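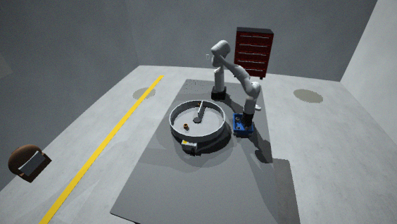 The woman who writes the house rules for robot cells at Nadcombe has been doing it for 15 years, and she will tell you cheerfully that most of them began as arguments. Nadcombe builds small automation for other people's factories, mostly tables and benches where an arm moves parts from one place to another, and before any of it gets bolted down it exists for a good long while in simulation. That is where she likes to start a conversation, so we started there, with an arm on its dark base reaching its gripper down into a blue bin, a big shallow round basin in the middle of the table, and a yellow stripe running across the floor off to the left. She put her finger near the stripe before I had even got my notebook open. "Now, what does that line mean?" she asked me, and I said that I supposed it meant keep back. "You supposed," she said, very kindly, and poured the tea.

She has asked that question of new engineers, of plant managers, and once of a man delivering sandwiches (he gave the best answer, she says, which was that he would want to ask somebody). A line on a floor can mean a walkway, or the edge of an area where you need permission, or the farthest point the arm can reach, or a place where somebody used to park a cart. People walk into a room and give it whichever of those meanings their last job taught them.

"So the first rule in our book is that a floor marking has to be written down somewhere, in a sentence, with the reason," she said. "And it goes in the drawing and in the simulation and in the paper that hangs by the door, and it has to be the same sentence in all of them. It sounds fussy. I know it sounds fussy! But I have stood in a plant with two supervisors who each thought the other one's crew was walking on the wrong side of the paint, and they had both been there for years."

She is also quick to say what paint can't do. A stripe asks people to behave in a certain way, and that is worth something when people are rested and nobody is in a hurry, but a stripe doesn't stop an arm. At Nadcombe a marking is never allowed to be the only thing between a person and a moving machine. If the assessment says there is a hazard, something has to deal with the hazard, whether that is a guard or a scanner or a limit on how the arm is allowed to move, and the marking comes afterward as a courtesy.

I asked her how a rule gets into the book in the first place, and she got up to fetch the thing itself, which is a ring binder with a broken ring. The company keeps a proper electronic copy, of course, and that is the one that counts. But she does her thinking in the binder, in pencil, and the margins are full of dates and crossings-out and little notes to herself like "ask the night shift."

"You start with the standards," she said, turning pages. "The published ones, the ones your customer's insurer is going to ask about. I don't rewrite those and I don't let anybody here paraphrase them, either, because that's how you end up following something that doesn't say what you remember. If you need the standard, you open the standard. Our book is for everything in between. The standard tells you to assess the risk of the whole application, gripper and parts and all. Our book tells you who has to be in the room when you do it, and that you can't do it on a Friday afternoon."

I laughed, and she said that she was serious, and showed me the page.

The rule about who is in the room came out of a job for Dankwa, a maker of small fittings whose plant wanted a bin-to-bench cell. The assessment had been done by three good engineers at a table with a laptop, and she still thinks it was careful work. Then the cell was installed and it emerged that the operators reached into the parts bin by hand whenever something landed crooked, and had been doing the same on the old manual line for as long as anyone could recall. There was no injury. One of the operators mentioned it to her over lunch, quite proudly, as a way of saving time.

"And of course they did! I would have," she said. "If I see a part lying in the corner where I know the gripper is going to fumble it, my hand is in there before I've thought about it. That's what hands are like. But we had written down that no one would reach into the bin during operation, as if writing it made it so. We had assessed a plant that didn't exist."

Since then no assessment at Nadcombe is signed without somebody present who has done the task by hand. The company pays for that person's time, and the rule says it has to be a working shift and not an extra hour tacked onto the end of one. She has had to defend that cost more than once. The bin question, too, has its own page now. Any place where a gripper goes below a rim gets looked at separately, because a hand and a tool can both fit in there and neither can get out sideways very fast.

This is where the simulation earns its keep, in her view, and also where she gets a bit stern about it. She loves being able to put an arm through an awkward move again and again with nobody standing near it. You can set the small parts in the corners and right up against the walls of the bin. You can try a layout on Monday and throw it away before lunch. When she first came into the business, finding out that a link would pass too close to something behind it meant finding out with the real link, and she has a dent in an old cabinet door at the shop that she shows to apprentices.

"But a simulation is so tidy," she said. "There's no coat on the back of a chair. There's no extension cord. The floor is never greasy unless you tell it to be. So people look at it and feel safe, and what they're feeling is the tidiness." Her rule on this point runs to two pages, and the gist is that a result from simulation may be used to reject a layout at any time, by anyone, on the spot. To approve one, you need the result and a list of everything the model leaves out, and the list has to be signed by a person who didn't build the model. She says the list is the part she reads first. When it comes back short she sends it back with a friendly note, and when it comes back short a second time the note is a little less friendly.

I wondered aloud whether the engineers mind all this. She thought it over for quite some time, looking out at the parking lot.

"Some of them mind it in the first year," she said. "They come in very quick and very clever and they want to make the arm do something wonderful, and here I am asking them what happens to a dropped part. Where does it roll? Who picks it up, and does that person know how to stop the cell first? That's a dull question when you're twenty-four. Then they go out to a site, and they see a real person crouching down to get a part from under a table, and they come back and they ask the question before I do." She was plainly fond of them. A good many of the pencil notes in the binder, when I looked closer, were in other people's handwriting.

The page on stopping and restarting is the one she is proudest of. It was worked out on a job at Skullgate, the plant where Nadcombe has had cells running longest, and it took 90 days of trying things before she was happy. Everybody agrees on stopping, she says. You press the button, and the button had better be where your hand expects it. Restarting is where people get careless, since by then the problem feels as if it's over. The rule at Nadcombe is that releasing the stop must never set anything moving by itself. The person who restarts has to be somewhere they can see all of the space the arm can get to, and if there is any corner they can't see, the restart button is in the wrong place and has to be moved. A mirror doesn't count. She had let a mirror count, in an earlier version, and the crossing-out there is quite vigorous.

She also asks for a first cycle at reduced speed after anyone has been inside, with an empty gripper if the job allows it. Customers push back on this more than on anything else in the book. At Skullgate the slow cycle adds 20 seconds, and she can recite the complaint about those seconds by heart. "I always say fine, let's write down who decided to skip it, and put the name on the sheet by the door. I've never once been given a name."

Toward the end I asked what she would tell a small shop that was putting in its first arm and had nobody like her on the payroll. She didn't care for the question, at first – she worries about advice that gets passed along without the person it belonged to – but she came around to it while looking for the biscuits.

"Get somebody competent in to do the assessment with you, and sit through it, all of it, even the boring hours," she said. "Keep the paper where the work is. If it's in an office it's no use to the person on nights. And when you change the gripper, or the part, or you shove the table over a foot to make room for a pallet, it's a different machine now and you go back to the beginning. That's the one I'd have them learn by heart. People will do a whole assessment over a new robot, and then hang a new tool on the end of it with nothing but a screwdriver and a cup of coffee."

The next edition of the book goes around to the sites in October, with six new pages. Most of one is about gloves. She wanted to read me the draft, and I said I would love to hear it, and we went back to the beginning of the binder to find where she had tucked it in.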